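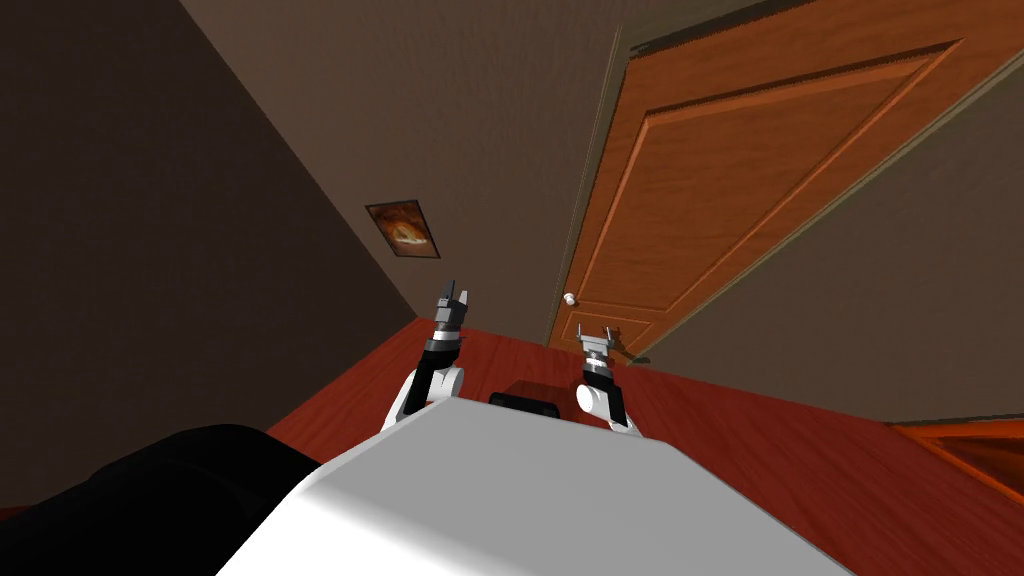

Varios usuarios de Neswood preguntan si hace falta desmontar la manilla antigua antes de dar de alta la cerradura en la aplicación. No es necesario: el alta se puede hacer con la cerradura sobre la mesa, siempre que tenga las pilas puestas. El montaje en la puerta se explica en el apartado 4.

3. Alta y configuración de la cerradura Pralix 731

Este apartado sirve para los modelos Pralix 731 y Pralix 731 L. Si su cerradura lleva el teclado Skivum, lea también la nota del final del punto 3.3.

3.1 Antes de empezar

Tenga a mano lo siguiente:
- La cerradura y su tapa interior.
- Las pilas AA incluidas en la caja (no use recargables).
- La tarjeta de plástico con el código de instalación.
- Un teléfono con Bluetooth activado y la aplicación Karakaya instalada.

Nota: el código de instalación tiene seis cifras y está impreso en el reverso de la tarjeta. También figura en una etiqueta dentro del compartimento de las pilas. Anótelo antes de cerrar la tapa.

3.2 Primera puesta en marcha

1. Deslice la tapa interior hacia arriba y retírela.
2. Coloque las pilas respetando la polaridad. La cerradura emite dos pitidos y el indicador se ilumina en azul.
3. Abra la aplicación y pulse Añadir dispositivo.
4. Seleccione Cerraduras y después el modelo.
5. Introduzca el código de instalación.
6. Espere a que el indicador pase a verde fijo. No cierre la aplicación mientras parpadea.
7. Escriba un nombre para la puerta (por ejemplo, Entrada o Trastero) y pulse Guardar.

Si el indicador se pone rojo, quite las pilas, espere diez segundos y repita desde el paso 2. Tras cinco intentos con un código equivocado, la cerradura se bloquea durante 6 minutos. Durante ese tiempo no responde a la aplicación, pero el pomo interior sigue funcionando.

3.3 Código maestro y códigos de usuario

La cerradura sale de fábrica con el código maestro 1112. Hay que cambiarlo antes de montarla en la puerta.

1. En la aplicación, entre en Ajustes > Seguridad > Código maestro.
2. Escriba el código de fábrica.
3. Escriba el código nuevo dos veces. Debe tener entre cuatro y ocho cifras.
4. Pulse Confirmar y compruebe que suena un pitido largo.

Para crear códigos de usuario, vaya a Personas > Nuevo código. Cada código puede ser permanente, temporal o de un solo uso. Los temporales caducan a las doce de la noche del último día marcado - la hora es la del teléfono, no la de la cerradura.

ATENCIÓN: el código maestro no se puede recuperar. Si lo pierde, tendrá que restablecer la cerradura y se borrarán todos los códigos de usuario.

Nota para teclados Skivum: el teclado se empareja después de cambiar el código maestro. Mantenga pulsada la tecla de la campana hasta oír un pitido y siga las indicaciones de la pantalla.

3.4 Calibración del pestillo

La calibración se hace con la cerradura ya montada y la puerta abierta.

1. Entre en Ajustes > Puerta > Calibrar.
2. Indique hacia qué lado abre la puerta, vista desde dentro.
3. Gire el pomo interior hasta el tope y suéltelo.
4. Pulse Iniciar. El pestillo sale y entra tres veces.
5. Cierre la puerta y pulse Comprobar.

PRECAUCIÓN: mantenga los dedos lejos del pestillo durante el paso 4. No calibre con la llave puesta en el cilindro.

En puertas de madera el ajuste puede variar con la humedad. Si en agosto el pestillo roza y en invierno no, repita la calibración con cada cambio de estación antes de limar el cerradero.

3.5 Registro de aperturas

La cerradura guarda hasta 2000 aperturas en su memoria interna. Al llenarse, las más antiguas se sustituyen por las nuevas. Para conservarlas, use Historial > Exportar.

Revisión de este apartado: 6/11/20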